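Mundetti Online: Season Update FAQ

The update is live on PC and both consoles. It adds the Kurna map region, a salvage mode for small groups and a new set of weekly contracts. Answers to the most common support questions are collected on this page.
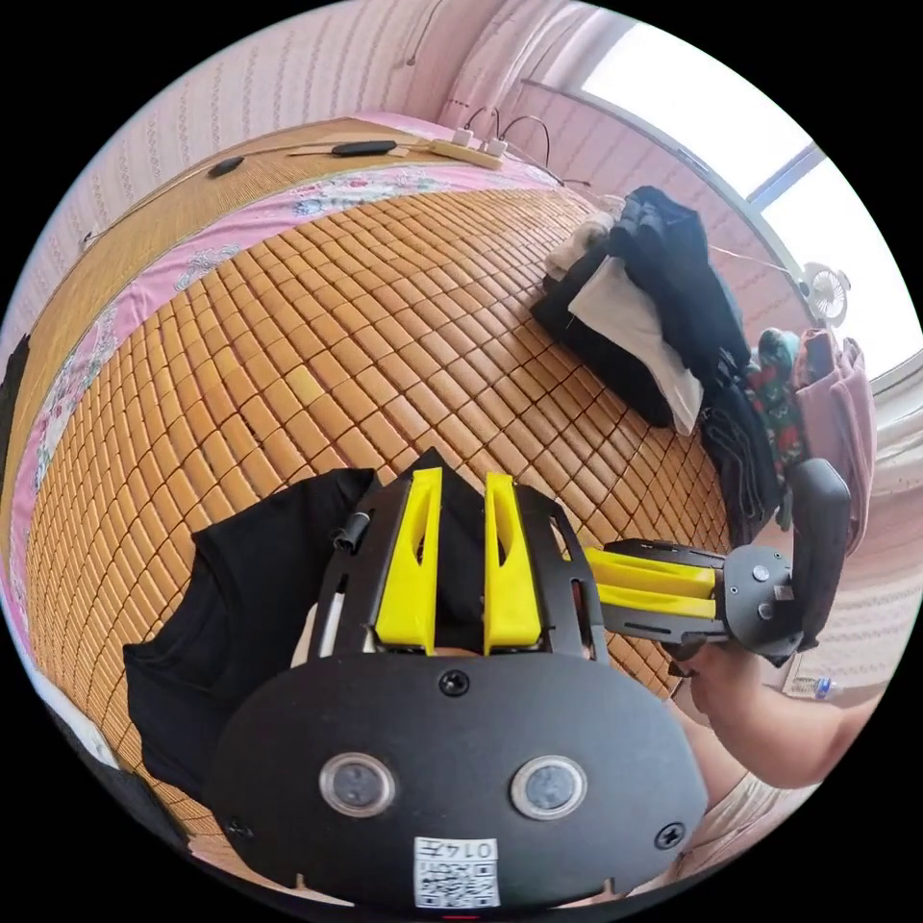
Gladys Barasa

Last updated July 15, 2025

How do I open the Kurna region?

Reach the Studville checkpoint with any character and speak to the gate officer. The region then unlocks for every character on the account. Progress made in the April test build does not carry over.

How many players can join a salvage run?

Two to four. Solo queueing is allowed, and the matchmaker fills the open slots. Loot is rolled separately for each player. A run ends when the timer expires or when all players have left through an exit point.

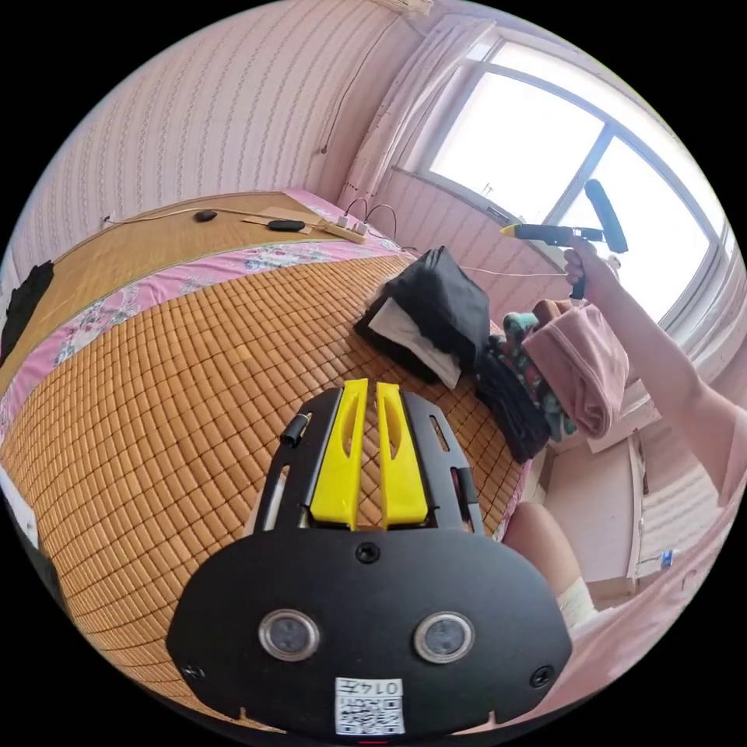

Leaving through the main menu counts as a failed run. Items in the backpack are lost, but equipped items are kept. A dropped connection is handled differently: the slot is held for 2 minutes, and rejoining within that time restores the full inventory.

What does a contract pay?

Standard contracts pay 500 credits and hard contracts pay 1,000. The weekly cap is 2,000 credits per account. Contracts finished after the cap is reached still award experience.

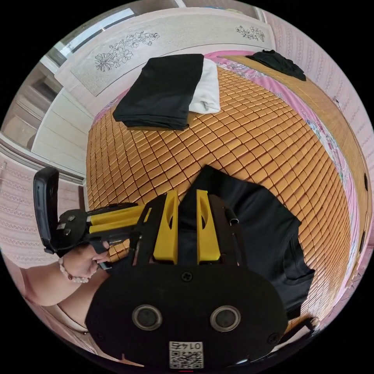 Technical Issues

Why does the game stutter after the update?

Shaders are rebuilt on first launch. Stay at the title screen until the progress bar clears. If stuttering continues, delete the shader cache from the Graphics menu and restart. 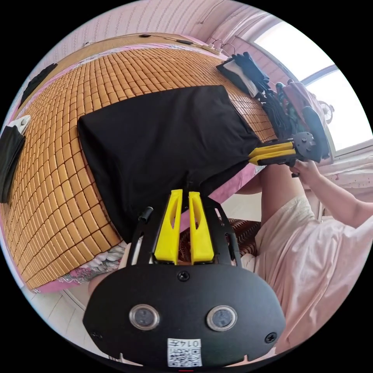

Can I move my Hlongwane outfit to another character?

Outfits are tied to the account. Open the wardrobe on the second character and select the Shared tab.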